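Single-serve: the arithmetic of the small snack pouch

Reading time: 3 minutes

Savoury snacks sold by the piece present an awkward packaging problem. The contents are moist, oily and heavily seasoned, the portion is small, and the wrapper has to carry the same information as a much larger bag. Vasilis Softić, who buys mixed snack assortments for the importer Barnlow, handles 600 lines a year and rejects 18 of them on packaging alone.

His first test is the seal. A cooked meat snack such as duck gizzard is usually packed under vacuum in a foil or metallised laminate, then heat-treated in the closed pouch. Oil on the inner face of the film before sealing weakens the join, and the fault may not show for weeks. Softić presses each sample flat, works a thumbnail along the end seams and looks for wrinkles that run across the full width.

Sorting comes next. An assortment is tipped out on whatever flat surface is available — at home, often the bed — and divided by film type before flavour is considered. Opaque silver goes in one group, clear wrap in another, and bags with a transparent panel in a third.

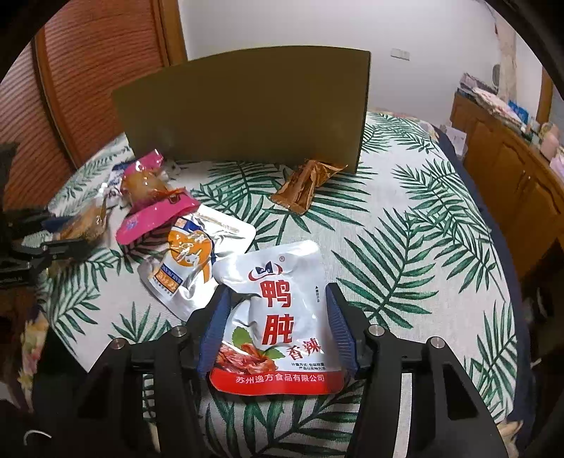

Duck gizzard, spicy variety, in a silver pouch; other snacks from the spread lie on a palm-print cover.

Each film has its trade-off. Clear wrap shows the product but lets in light, which turns fats rancid. A window in a printed bag is a compromise, and suits drier items with a quick turnover. Opaque foil protects best, so the printer must supply the appetite: a photograph of the food, the name in large characters and the flavour in smaller ones.

Mateja Trajkovski, a print technician at Nukard, considers the flavour mark the weakest element on most small packs. "Plain and spicy versions often share one layout," she says. "If the only difference is two characters in a corner, people will pick up the wrong one." In a legibility trial she ran in May, 582 pouches were sorted by hand under domestic lighting. Most errors involved flavour, and very few involved the product itself.

Her advice for storage is plain. Stand foil pouches upright in a shallow box, names facing forward, and keep clear-wrapped pieces in a closed tin away from the window. Crinkled packets can go in flat on top, provided the seams are sound.

Contact the features desk | © Monura | Back to top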